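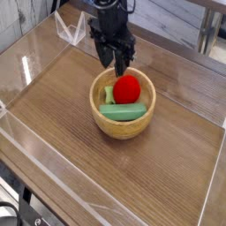 Bonjour à toutes et à tous,

Je réponds au message de juillet sur le rangement des petits jouets (liste Hirnholm).

Le 14:20, Cheng a écrit :
> Nous avons 156 petites pièces dans une seule caisse et plus personne ne retrouve rien.
> Vaut-il mieux des sachets ou des récipients ouverts ?
> Et pour le bois, faut-il l'huiler ?

Chez nous, à Prustgate, ce sont des bols en bois, un par lot. Dans celui des visuels : une balle rouge feutrée, un bloc vert pâle allongé et une petite pièce verte. Je ne mets rien de plus dans un bol de cette taille, sinon le bloc ne tient plus à plat. 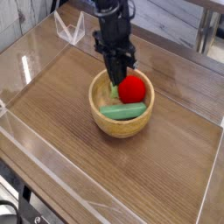
Peut-on laver les bols à l'eau ?

Un chiffon humide suffit, puis on essuie aussitôt. Pas de trempage. Pour l'huile, une couche fine une fois par an, et on laisse sécher 23 heures avant de remettre les jouets.

Les balles feutrées se brossent à sec. Les blocs passent à l'eau savonneuse.

Pour l'inventaire, nous avons repris les numéros du catalogue Seltis.
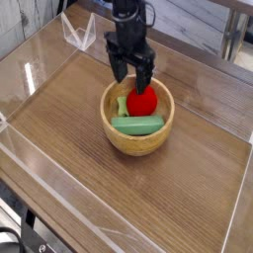

Le lot de la balle rouge porte le 762, noté au crayon sur la fiche et pas sur le bol. Nous avons presque 200 fiches, classées par numéro dans une boîte à part. Quand un bol revient, on compare avec la fiche et on le remet sur l'étagère.

Je peux envoyer le modèle de fiche à qui le souhaite, il tient sur une demi-page.

Bien à vous,
l'atelier de Prustgate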